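Zaugg Pair: sample recordings, whiteboard set

README for the evaluation copy. Maintained by Takeshi Furukawa, Ruletti.

Contents
3119 recordings made with the Zaugg Pair, a kit of two hand-held grippers with a head-mounted camera. The operator carries both grippers; no arm is involved. The set is supplied so that buyers can check the data format before ordering.

Layout
Each recording has its own folder holding the head video, a pose file per gripper and a short task label. Left and right are given from the operator's point of view. Pose files are plain text, one row per video frame, at 50 rows per second.

Tracking
Gripper pose is worked out from the square markers on the cube fixed to each gripper body. Rows where no marker was found are left blank and are not filled in. Gaps are most common when a forearm crosses the cube.

Tasks
Whiteboard work only. Labels are free text as typed by the operator, and spelling has not been corrected.

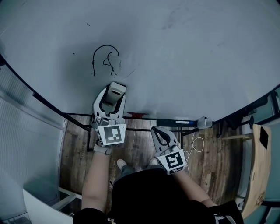 Glare on a glossy board lowers the marker detection rate, and roughly 4 per cent of rows in this set are blank. Baldur Brynjólfsdóttir at Burnlow reran the detector in June with a lower threshold; her pose files are in the folder "alt" and use the same row numbers.

Known faults
The right gripper clock drifts in long recordings. Use the frame index for alignment.

Licence
Evaluation only. Do not pass on.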